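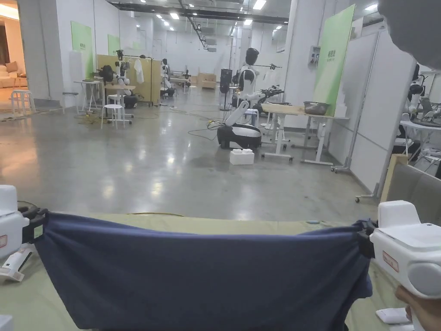
Line 2: Grippers, hand-held, white

The request from the cloth station asked for 60 pairs. The approved budget covered 56. Ye-rin Choo had both numbers on one sheet and had been looking at them since lunch.

She did planning for the Mallstead hall. Her job was to turn what people wanted into lines, and to give each line a price, a lead time and an owner. Line 1 was the Duster, a wheeled humanoid with two arms, already paid for. Line 3 was floor cable covers, which everyone agreed were needed and which had been moved to the next period three times. Line 2 was the problem, and the owner of line 2 was her sister.

A-yeong Choo was at the green-covered table with a gripper in each hand and a navy cloth stretched between them. She held it by the upper corners. The middle sagged.

"Four pairs," Ye-rin said. "Can you lose four pairs?"

"Which four?"

"The plan doesn't say which."

"Then the plan can lose them." A-yeong lowered the cloth. "Ask Seo what a pair costs without the handle."

Ye-rin wrote this down. Seo was the supplier. Seo sold the body, the jaws and the handle as one part number and had never, in any quote she had on file, broken them out. She asked anyway. The reply came at 4:10 in the afternoon and said that the handle was integral to the unit. It also said that prices held for 60 days and that the minimum order was 60 pairs.

She read the second part again. The budget did not permit the quantity the supplier required, and the quantity the supplier required was the one the station had asked for in the first place. She opened the request history. A-yeong had entered her number in December, before the quote.

"You knew the minimum," Ye-rin said that evening.

"I knew how many I needed."

"Do you need 60?"

"I need enough to run every station and have something to hand people when a jaw wears out. Write whatever number that is."

Ye-rin went back to the wear log. Jaws were changed by the operators and recorded by the operators, and the entries were of two kinds. Some gave the hours in use, the side and the symptom. The rest said "bad." She sorted the first kind and used them to estimate the second, and noted on the sheet that she had done so. With the estimate included, the station needed more spare jaws than the request had allowed for and fewer complete pairs.

She took the sheet over to the table to check it against stock.

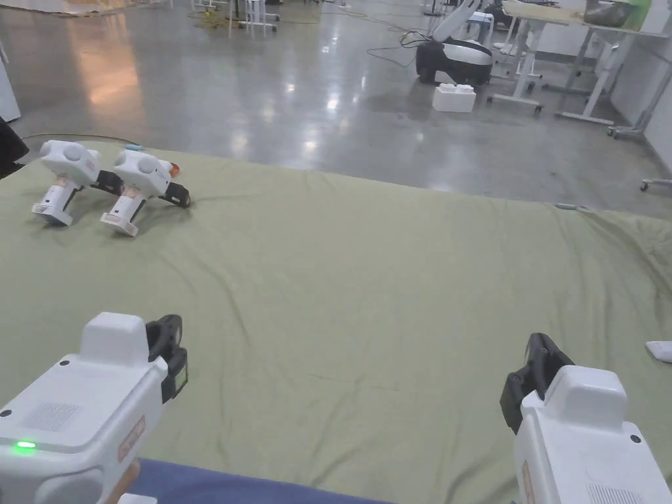

Line 2, revision A

The pair in use and the pair resting on the left of the table were both on the register. Ye-rin checked the entries against the units and marked them present.

"What are those doing?" she asked, meaning the resting pair.

"Being spares," A-yeong said.

"They're booked as active."

"They're active when I pick them up."

The register had no status for this. Ye-rin added one, called it standby, and moved the pair into it. Then she went through the other stations and asked the same question at each. Most operators kept a pair on standby and had booked it as active, for the same reason: an active pair could not be reassigned without a signature.

With standby as its own status, the real demand came to 56. She checked it twice. It was the budget figure exactly, and she distrusted it for that reason and went through the register a third time. The figure stood.

So the hall could afford what it needed and could not buy it, the supplier's floor being four pairs higher. She drafted three options. The first was to order at the minimum and take the difference out of line 3. The second was to ask Seo to accept the smaller order with spare jaws making up the value. The third was to wait for another site to place an order and join it.

A-yeong read them standing up.

"Second one," she said. "Jaws are what I run out of."

"They may refuse."

"Then first one."

"First one takes the cable covers again."

A-yeong looked down at the floor past the table, where the black cables ran out from the robot base. "How many times is that?"

"It would be the fourth."

"Put the second one in. Put it in tonight, before somebody in the other building has an idea."

Ye-rin did not write that part down. She attached the wear log, the corrected register and a paragraph on the estimate, and changed the owner of the spare jaws from the station to herself so that there would be a name to ask. A-yeong had pants to fold on the next setup, and went to do that. 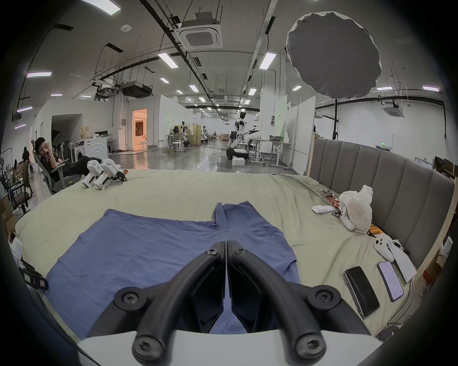

Drisus Equipment Planning, Mallstead

Re: Line 2, revision A

Option two is approved, subject to the supplier's agreement. Spare jaws are to be held by planning and issued against a logged entry. Entries reading "bad" will not be accepted.

Line 3 is moved to the next period.

Ye-rin read it at her desk and then read the last sentence aloud to A-yeong, over the phone.

"We didn't touch line 3," A-yeong said.

"No."

"Did you ask them why?"

"I'm writing it now," Ye-rin said, and asked her for the length of the longest cable.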